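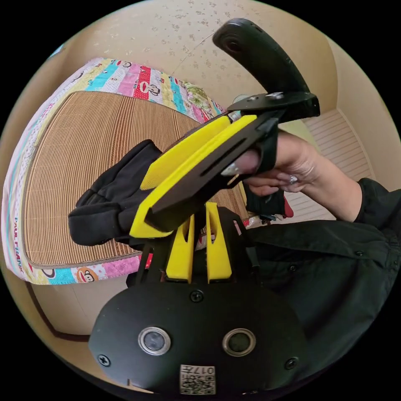
Do we need to buy more hand-held grippers before the next period?
We need two more pairs, and I ask that they are ordered together with the spare yellow fingers.

Progress report to Leen Karaki, Pretendale program
Prepared by Rami Mansour, Dec 25, 2020

Work done
The home recording work has continued since August with 4 pairs of grippers. We have 817 accepted recordings of bedroom tasks. The plan was 500 for this stage, so the extra ones are already counted for the next stage.
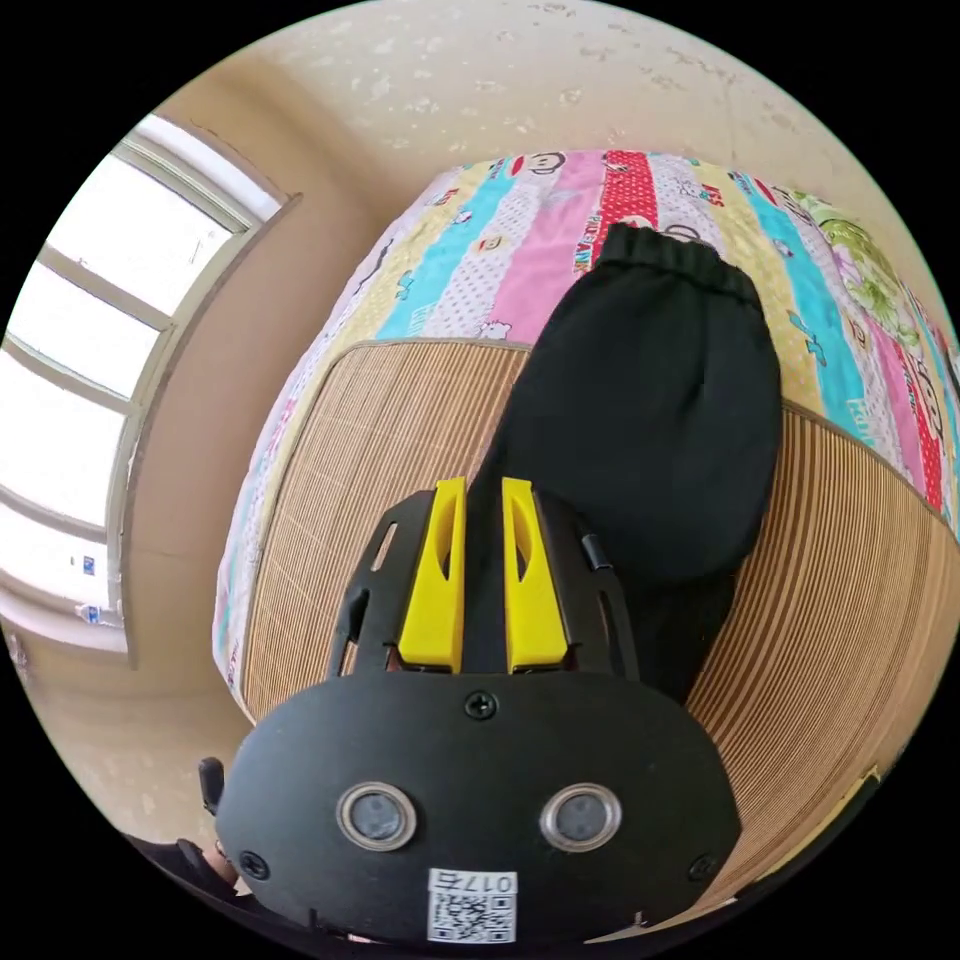

Spending on the task objects has stayed low, and I propose to keep this budget line as it is. Most objects are soft household things which cost little and can be used many times. The black cloth bag with the gathered elastic opening is a good case – it has no fixed shape, and so one bag gives us many different starting positions on the mat. I would like to buy 12 more soft items of different sizes from the same budget line.

Equipment to order
1. Two pairs of grippers from Szewczyk. Their offer includes the labels for left and right units, so we do not have to print them ourselves. The delivery time is still not confirmed.

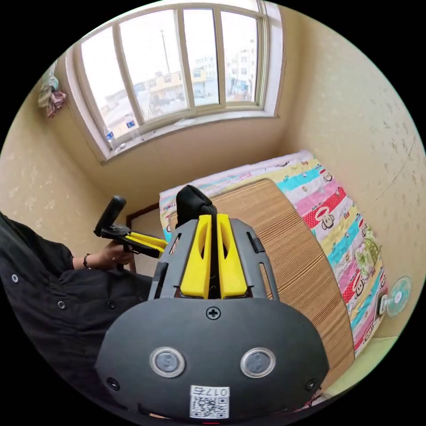 2. Spare fingers, 12 sets. Wurar can supply them faster than Szewczyk, but the slot in the finger must be the same as ours. I have asked them for one sample set first.

3. Storage for the recordings. Tomanum has sent a price for one year. I think we can wait with this until the new grippers are in use.

Decision needed
Please confirm items 1 and 2. If only one of them can be paid now, I prefer the fingers – without spares, one broken finger stops a whole pair. Item 3 will come again in my next report, with a second price for comparison.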